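Sorting and Storing Dark Textiles in a Shared Room
Project report, Dymphna Lynch
May 5, 2020

1. Background

The project began with the shared costume store at our college. Most of what is kept there is black: stage drapes, cloth bags, knitted tops and offcuts. Things go missing because one folded black item looks much like another on a shelf. I wanted to find out if a simple way of sorting would make it quicker to find a given item and put it back.

2. Method

I sorted 102 items over 12 sessions. Each item was picked up, opened out, checked for lint and loose threads, and put into one of six groups. The groups were based on how the cloth felt and held its shape, as colour was no help. Coarse weaves and soft knits were kept apart from the start.

Lint was a bigger problem than I had planned for. On black cloth every speck shows, and a brush that works well on a flat weave tends to push fluff further into a knit. I changed to a damp sponge for the knits after the second session and kept the brush for everything else.

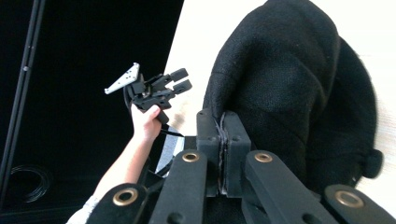

Folding was the next stage. Thin items were folded in thirds and stood on edge in a box. Thick or textured items would not stay folded in this way and sprang open when the box was moved, so they were rolled instead. Bags were the hardest to place. Some had handles that caught on other things, and I ended up tucking these inside before rolling.

Each box had a white card label on the short side with the group name and the date it was last checked.

3. Results

Finding a named item took up to 6 minutes before sorting. Afterwards most searches were over in less than one. Putting things back improved less. People returned items to the right shelf but often to the wrong box, mainly where knits and soft weaves sat side by side.

4. Problems and further work

Two of the groups were too close to each other and should be merged. The labels also need a small sample of cloth stapled to them, which I did not have time to do. I would like to repeat the search test in August, once the boxes have been in normal use for a while.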